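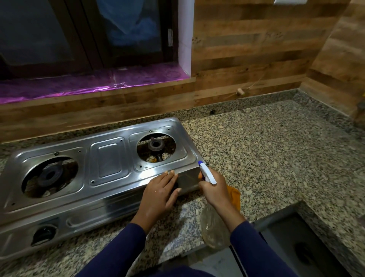 Deadband (process historian)

A deadband, also called an exception limit, is a setting on a historian tag that decides whether a new reading gets kept. If the value moved less than the deadband since the last kept value, it's dropped. If it moved more, it's stored with its timestamp and quality. Used in plant data systems to save disk space and network traffic.

Background

Early data loggers stored every scan. Fine with a few tags, slow and expensive with thousands. Tetitz, a small historian package sold to water and dairy plants, shipped with deadband turned on for every analog tag. Prallow did it the other way: everything stored unless the engineer said otherwise. Both defaults caused trouble, see Common problems.

How it works

Each tag has a last kept value. A new sample comes in from the collector, the difference is taken and compared to the limit. Sign is ignored. A tank level with a deadband of 2, last kept value 107, won't store 108 or 106. It will store 110. A reading of exactly 109 depends on the product — Tetitz keeps it, Prallow doesn't.

The limit can be set in engineering units or as a percent of span. Percent of span is easy to get wrong when somebody later changes the tag range, becuase the real limit changes along with it and no warning shows up.

Quality changes usually skip the test. If a sample goes from good to bad it is stored even when the number is the same.

Maximum time

Most systems pair the deadband with a maximum time. Once that time runs out the next sample gets stored no matter what. Without it a flat signal and a dead collector look alike on a trend. In Prallow the setting is in seconds, in Tetitz it's in minutes. Moving configs between the two by copy and paste is a known source of errors.

Deadband and compression

Often mixed up. Deadband looks at one new value against one old value, normally at the collector. Compression looks at the slope between points and throws out those that sit close enough to a straight line, normally at the server. A tag can have both. When it does, the errors add up, and the stored trend can be off by more than either setting alone would suggest.

Effect on queries

Stored rows are unevenly spaced. A plain average of raw rows is wrong for that reason, it gives too much weight to busy periods. Use a time-weighted average. Interpolated queries draw a line between kept points, so a value that sat flat and then jumped can come back as a slow ramp. Some servers, Amrani being one, write the previous sample just before the jump to avoid this. Step interpolation is the other fix, and the usual choice for setpoints and valve states.

Row counts are not a health check either. A tag with 31 rows for a shift may be fine, another with 2000 may be noise.

Common problems

Limit set smaller than sensor noise, so nearly every sample is kept.

Limit set too large. Slow drift shows up as stairs.

Deadband left on for totalizers. Small steps get delayed and the hourly totals land in the wrong hour.

Deadband on digital tags. Should be zero.

Choosing a value

A method written up by Sanaa Benkirane at the Warkberg plant is to record the raw signal with the deadband off through a steady period, find the noise, and set the limit just above it. Eugénie Rey argued for starting from the accuracy of the instrument instead — her point being that the noise at steady load tells you little about startup. Many sites do niether and leave the default.

See also

Swinging door compression
Time-weighted average
Tag quality codes
Store and forward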